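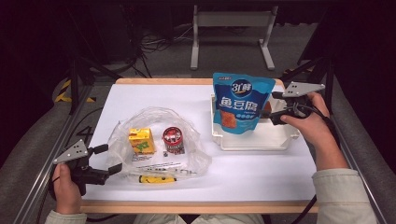

Figure 4.1 A person seated at a white table with a light wooden border, holding a gripper in each hand.

Chapter 4
The Height of the Work Surface

4.1 Introduction

In the previous chapter we studied the chair. We now pass to the surface in front of the chair, where most of the work of the hands is done. Many workshops and offices buy a table first and think of the worker later. The result is a table which suits one person well and three or four others badly.

After reading this chapter you should be able to measure elbow height correctly, choose a surface height for light, precise and heavy tasks, and explain to a customer why a single table cannot serve every task in a room.

4.2 Elbow height as the starting point

All the rules in this chapter begin from the elbow. The worker sits with the back supported, the feet flat on the floor and the upper arms hanging freely. The forearm is then raised until it is level. The distance from the floor to the underside of the elbow is called the seated elbow height. It must be measured with the shoes that the person wears at work, and the chair must first be adjusted as described in Chapter 3.

A common mistake of students is to measure while the person is trying to sit very straight. People sit in this way only when somebody is measuring them. Ask the person to work for a few minutes, and take the measurement then. Take it 2 times, and if the results differ, begin again.

4.3 Three kinds of task

For light work, such as sorting, packing small goods or writing, the surface should be at elbow height or slightly lower. For precise work, such as sewing by hand or repairing a watch, the surface is raised, so that the eyes come nearer to the object and the neck does not bend so much. In this case the forearms need a support. For heavy work, where the worker presses down with the weight of the body, the surface is lowered, and the worker usually stands.

The thickness of an object must also be considered. It is the height of the hands that matters, and the hands may be well above the table top. If a worker in a bakery decorates cakes of 115 mm, the table has to be lower by nearly the same amount. The same is true for tools which are held above the surface.

4.4 An example from a workshop

The furniture firm Tetel supplied benches to a bookbinding workshop in Nerley. All 26 benches had the same height of 800 mm. The binders who folded sheets were satisfied. Those who sewed the sheets complained of pain in the neck, and those who used the hand press complained of pain in the shoulders. The firm proposed new chairs, which did not help.

Finally the benches of the sewing group were raised on wooden blocks, and the hand press was moved to a lower stand. The cost was small. We shall return to this workshop in section 4.7, where the question of leg room is treated.

4.5 Edges and materials

The forearm often rests on the front edge of the table. A sharp edge presses on the soft tissue and may cause numbness in the fingers. The edge should therefore be rounded. The top itself should not shine, as reflected light tires the eyes.

Before you continue, measure the table at which you are reading, and write down its height next to your own elbow height. You will need both figures for the exercises at the end of the chapter.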